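Zirkgate Shared Workshop Forum
Search this forum Enter keywords Go Advanced search

Skello 2 hand rig: build log and some questions

ebach
Most of you have seen the pieces of this on the long desk, so I'm putting the whole build in one thread. Skello 2 is a robot hand that mounts over your own hand. You reach with your arm, the black fingers do the gripping, and a tagged cube on the back gives its position to the tracking software. I want it to pick up ordinary kitchen-sized things and put them in a bowl without the wearer thinking too hard about it.

The first version worked for short sessions and then the tendons went slack. I started over in February. Notes so far:

1. Fingers

Printed in black, solid at the knuckles, lighter everywhere else. The joint pins are steel from Thygesen. I printed pins the first time and two of them sheared, so don't do that. Each finger was flexed 500 times on the bench before it went on the rig. The index finger got sloppy near the end and I reprinted it with a tighter hole.

2. Cube and cable

The cube is printed white with a black code on each face. It needs to stand clear of the wrist or the sleeve covers the lower codes when you reach. One cable comes off the rig, goes down over the desk to the front edge and loops by the little box with the blue lights. I left slack in it on purpose. Bottle picks are going fine with this layout, and we've been using the one with the green cap because the cap gives the fingers something to stop against.
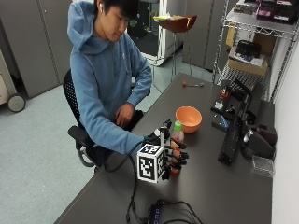 3. Software

The tracker is a Python script on the shop PC. It reads the codes, works out where the cube is and writes a line for every frame. My longest clean log is 2,038 frames. Past that I get a dropout, usually when the hand turns palm up, and the position jumps when it comes back.

4. What I'd like help with

The jump after a dropout, and weight. The rig comes to 182 grams over what I planned and you feel it in the forearm after a while.

Elínborg Bach

torquewrench_ty
Nice to see it written down. On the weight, where are the motors? If they're all out past the wrist, that's your forearm problem. Move them back toward the elbow and run longer tendons.

ebach
They're on the back of the hand, under the cube. I looked at moving them. Longer tendons mean more stretch, and stretch was what killed version one.

torquewrench_ty
Stretch depends on the line. What are you using?

ebach
Braided, the Bunine stuff from the supply cabinet. I pre-loaded it overnight before tying it.

torquewrench_ty
Overnight isn't enough. Hang a weight on it for a few days and retie. I still think you should move the motors.

marlow_k
I'd leave the motors where they are. Once you put tendons across the wrist, every time the wrist bends, the fingers pull. I built one like that and spent more time compensating for the wrist than I did on the hand. A heavier hand that does what you tell it is easier to live with.

For the dropout, your script probably throws away the last position when it loses the code. Hold the last good one, and when the cube comes back, blend over a few frames so it doesn't snap. You could also require two faces visible before you trust the rotation. A single square face seen close to head-on can flip on you.

ebach
The flip would explain one log where the hand turned inside out for a moment. I'll add the two-face check.

gridbeam
Different opinion: get rid of the cube. It's big, it adds weight up high, and you have to keep it in view. Put a wide camera on the tool and track from the room.

ebach
We have a wide camera on the hand-held gripper already and I've been going through its footage for this reason. You do get a lot in one view. Table, bowl, the gear along the back edge, the shelving, whoever is sitting there.
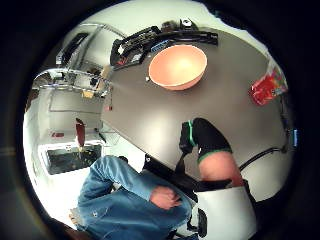 The trouble is that a plain gray tabletop gives the tracker very little to hold on to. Most of the useful corners are in the equipment and the shelving, and those bend badly out toward the rim of the lens. When the tool goes down close to the table to grab something, you lose them and the estimate drifts. I could calibrate the lens better. My calibration was done in a hurry with a wrinkled printout.

gridbeam
Tape some codes to the table, then. Flat ones. The camera sees them from above and you still don't need a cube.

marlow_k
Then his arm covers them. Or her arm, whoever's wearing it. You've moved the blocking problem from the cube to the table.

gridbeam
Not if you put enough of them down. You only need a few visible at once.

ebach
People eat lunch at that desk, so anything taped down gets peeled up or has soup on it. I could print the codes on a mat and roll it up afterward. I'll try that with the hand-held gripper and keep the cube on Skello for now. I don't want to change both at the same time.

pnut_solder
Question about the cable, since I'm planning something similar. Have you caught it on anything? Mine snagged on the chair arm and pulled the connector off the board.

ebach
Not on the chair. I caught it with my elbow once. There's a strain relief on the rig end, a printed clamp with two screws. The box end only has the plug and it should have a clamp too.

pnut_solder
Can you post the clamp file?

ebach
It's in the Skello folder on the shop drive, under wrist parts. Print it on its side or it splits where the screws go in.

torquewrench_ty
Put the rig on the kitchen scale with the motors off it before you decide anything. I'd like to know what the printed part weighs by itself.

ebach
Fair. I have to take it apart for the new tendons anyway. I'll weigh the pieces then and post the numbers in this thread.

Contact the moderators | Copyright Zirkgate Shared Workshop | Back to top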